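## Adhesive peel work, Cerkside label stock

May, second entry. Carried on from the page with the coffee ring.

Purpose: find out why the Cerkside paper labels lift at the corners on the recycled polypropylene crates when the same labels hold on the virgin ones. Drunmont want an answer before they place the autumn order, and the last note we sent them only said "surface energy", which they were right to send back.

**Samples.** Crate panels cut to 150 x 50 mm strips with the bandsaw, edges deburred, saw dust blown off with the air line. Three lots:

- A: virgin PP, plain finish
- B: recycled PP, plain finish
- C: recycled PP, wiped with isopropanol and left under the hood for 10 minutes

Labels applied by hand, then the 2 kg roller, two passes each way. Left overnight on the rack by the window, which I now think was a mistake (see below).

**Peel.** 180 degrees, 300 mm/min, 25 mm wide strips. First 25 mm of travel thrown away, mean taken over the next 50. Load cell zeroed between lots. Drift was within the last digit.

Lot A behaved as before. Clean removal, steady trace, no paper tear. Lot B started level with A and then dropped in steps, with the trace going saw-toothed. Under the loupe the adhesive on the B strips had a faint dull bloom where it had let go. Lot C was between the two and much less scattered than B, so the wipe is taking something off, though not all of it.

Dyne pens on offcuts: A wetted at 32 and beaded at 34. B was patchy at 30. C wetted at 32 for a few seconds and then drew back. I repeated C on a fresh offcut with a new pen and got the same. The drawing back bothers me more than the number does. It suggests something is coming up to the surface after the wipe, most likely slip agent or whatever stearate was in the feedstock.

**Rack position.** The strips nearest the glass had been in the sun from early morning. Two of the B strips from that end gave the lowest values of the lot. Entered in the sheet but flagged. Next run goes in the conditioning cabinet at 23 °C and 50 % RH, all lots together, no exceptions.

**Label side.** Checked coat weight on the Cerkside roll by weighing punched discs before and after stripping with toluene. In specification and even across the web. Second roll from the same batch agrees. I am content to stop looking at the label.

**Things to try**

1. Wipe, wait 24 h, then pen. If the reading has fallen back to B, migration is the cause and no amount of cleaning at the applicator will help.
2. Short flame treatment on B, then pen at once and again after a week.
3. Entili's rubber-based grade as a comparison. They quote it for low-energy plastics. Tack will be high enough that the peel may turn into paper tear, in which case the force figure tells us little beyond a lower limit.
4. Infrared on the bloom. The ATR crystal needs cleaning first; the background taken this morning still shows a C-H band.

Clodport crates are from a different moulder and should not be mixed into this set. One had got into the offcut box. Removed.

Stock: toluene low, 32 and 34 pens fine, 30 pen nearly dry. Roller face has a nick at one end, so keep the strips to the other side until it is reground.

Draft for Drunmont to go out after item 1. It should give the peel values by lot, the pen readings with times, and no recommendation on adhesive grade yet.

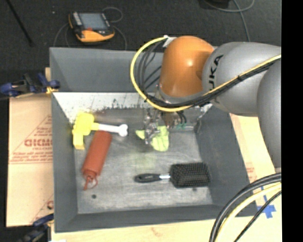 Arben Mujić read this through and would run the 24 h pen test on lot A as well, as virgin PP can carry slip agent too and without it there is nothing to compare the fall against. He also wants the time between wiping and labelling written down for every C strip, to the minute. Both added to item 1.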